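Tirkby Household Food Survey: README 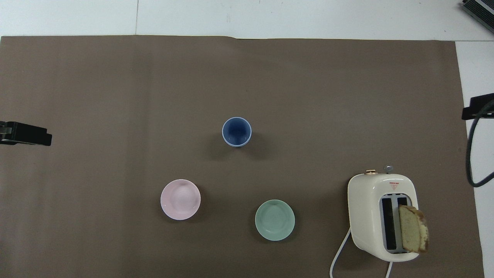 Blue cup on brown paper, seen from above.

Overview

Tirkby is a table of household interviews on food supply and cash income in the upland district of Zornine. It has 1259 rows, one per household. The interviews were done in February, in the lean months before the early harvest, so the figures should not be read as yearly averages.

Files

households.csv holds the main table.
prices.csv holds market prices for grain, cooking oil and salt in the towns of Rania and Woo.
codes.txt explains the column names and answer codes.

Fields that need care

meals_day is the number of meals eaten by adults on the day before the interview. Children were asked about separately, in meals_child.
grain_store is in kilograms. Households that measured in sacks were converted using the sack weight for their town, listed in codes.txt.
income_cash leaves out barter and payment in food. In Woo a lot of farm labor is paid in food, and the column looks very low there.
A value of -6 means the person declined to answer. Blank means the question was skipped.

Known problems

Villages above the river road were not reached because of snow. Two interviewers in Rania used an older form without the land questions, and those columns are blank for their households. Prices for cooking oil in Woo come from 3 stalls only.

Changes in version 2

Duplicate households removed. Village names replaced with codes.

Contact

Melati Lubis maintains the files. Please send corrections with the household ID and the column name.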